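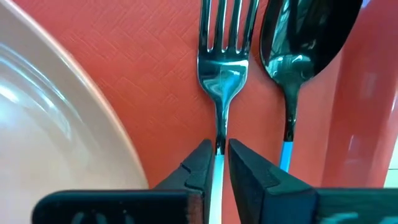

Red serving tray with textured base, shown with dish, fork and spoon.

ATVILLE, May 16, 2026 — Camier has added a shallow serving tray to its Lerka tableware range for canteens, cafés and shared dining rooms. The tray goes on sale in red and is supplied in cases of 25.

The base is embossed with a fine woven pattern, intended to limit the movement of cutlery and dishes during carrying. The side walls are smooth and sloping and end in a thin flared rim, which serves as the grip. Usable length inside the walls is 31 cm; overall length across the rim is 33 cm.

The tray is sized for one setting: a round dish, a fork and a spoon. Glasses are expected to stand on the table beside it.

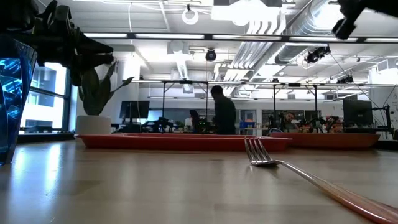

Before release, the range was used for daily meals at Han, a dining room in Atville with wooden tables and large windows. Staff recorded some 1000 servings. Their comments led to one change — the rim was widened slightly so that a tray can be lifted from a flat tabletop without tilting.

"The earlier rim sat too close to the table," said Firdevs Sarıgül, product manager for Lerka. "Staff had to pull the tray to the edge before they could pick it up. The pattern on the base is unchanged from the first version."

Existing Lerka dishes fit the new tray. Further colours are planned for October. Trade samples can be requested from the Camier sales office in Atville.

Ends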